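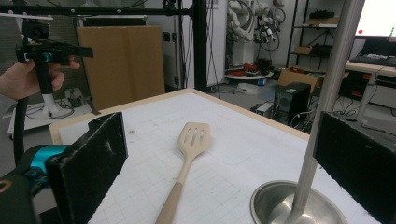

Slotted spatula, wood, on the grid top

This site uses cookies. OK
2 min read

**gumleaf41**
Anyone oiling wooden utensils with Pimdale? The tin says food safe after 24 hours. I have my doubts.

**brackish**
Used it for years. No smell, no colour change.

**gumleaf41**
Food safe according to who? There's no test listed.

**tinrooftony**
Any oil that cures is fine once it's cured. You're paying $60 for a label.

**brackish**
Disagree, the cheap stuff stayed sticky on me until February.

**tinrooftony**
Then you put it on too thick.

**gumleaf41**
So neither of you has seen a test. I'll leave mine bare and wash it by hand.

2 shares · 7 comments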